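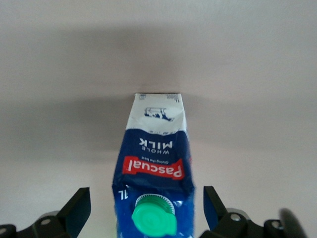 9 avril 2023
Par Mariann Veres

Bonjour à toutes et à tous, et merci d'être venus si nombreux malgré l'heure (laisser les gens s'asseoir, ne pas commencer trop vite !). Je vais vous parler des zones humides de la vallée de la Skenden, et surtout des amphibiens qui les traversent chaque printemps pour aller pondre.

Remercier tout de suite Borislav Stojanović, qui a passé avec moi trois saisons dans la boue et qui a relu ces notes, et Osaze Amadi pour les cartes.

Notre question de départ était toute simple : quand on recreuse une mare là où il y en avait une autrefois, qui revient, et au bout de combien de temps ? Nous avons suivi 14 mares, toutes en terrain agricole, avec l'accord des exploitants, que je salue car ils nous ont souvent ouvert leurs barrières à des heures impossibles.

(Diapo suivante, attendre la carte.)

La grenouille rousse arrive la première, parfois dès l'année des travaux. Le triton crêté se fait désirer davantage : nous ne l'avons trouvé que dans cinq mares, toutes proches d'une haie ancienne. Je m'arrêterai un peu ici, c'est le passage auquel je tiens le plus, et tant pis si je déborde de deux minutes.

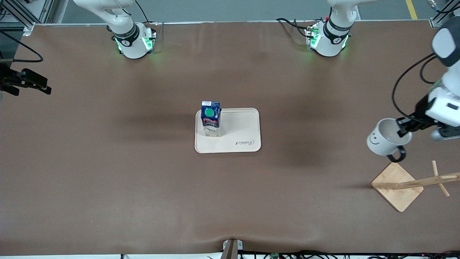 Méthodes et terrain

Relevés de nuit à la lampe, de mars à fin mai, toujours par les mêmes observateurs. En tout, 318 passages. Préciser que la détection n'est jamais parfaite, et que Nam-gil Won a construit le modèle d'occupation qui en tient compte (le renvoyer aux questions techniques, il répond bien mieux que moi !).

Dire un mot de la mare de Rindard, empoissonnée entre deux visites : plus un seul têtard à la suivante. Nous l'avons gardée dans l'analyse, avec une variable à part.

Terminer par la distance à la haie, montrer la courbe, puis passer la parole à Sipho Shabalala pour la partie gestion.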